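May 31, 2025

Saturday in the workshop, which means coffee first and then the big table. I've been putting off the top for ages (since January, if I'm being fair to Bence, who keeps a tally) and today I had the room to myself until lunch, so no more excuses!

Cleared everything onto the shelf by the door. Tamás, your box of Grisska hinges is up there too, second from the left, and I didn't open it. Then I went over the wood with a barely damp cloth, let it sit while I ate a roll, and followed up with 240 grit by hand, always along the grain. I did think about getting the sander out. Last time it left those swirly marks on the Deák bench and Emese still brings them up, so by hand it was, and my shoulder knows all about it.

The old finish came off easier than I'd feared. There's one stubborn patch at the window end where somebody (Kálmán?) once glued something down without paper under it. I got most of it with the card scraper and left the rest for when I'm less annoyed. 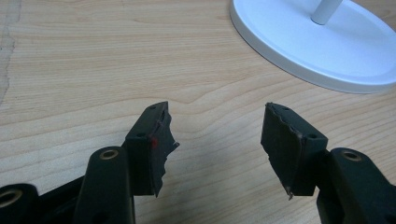

*Big table, bare wood. The pads have gone ragged on both sides.*

I like the light color a lot and I'd hate to lose it, so I'm leaning toward the Zatulby hard wax and away from the Flaltska oil, which went so yellow on the stools. Malou has half a can of the wax in her cupboard and says we can have it. A new can is 1,709 at the place by the station, and the big one is 3,240, which seems silly for one table. I want to try a test strip on the underside before anybody commits to anything. Two thin coats, a day between, buff with the white pad.

Other bits while I'm here:

- out of 240, five sheets left of the 180
- the vacuum hose has split again near the handle, taped for now
- wax rags get laid flat outside on the rail, please, never balled up in the bin
- item 119 on the parts list is crossed out twice, does that mean we do want it?

Back Monday with the wax. Please don't put mugs on the table before then, I mean it, Bence!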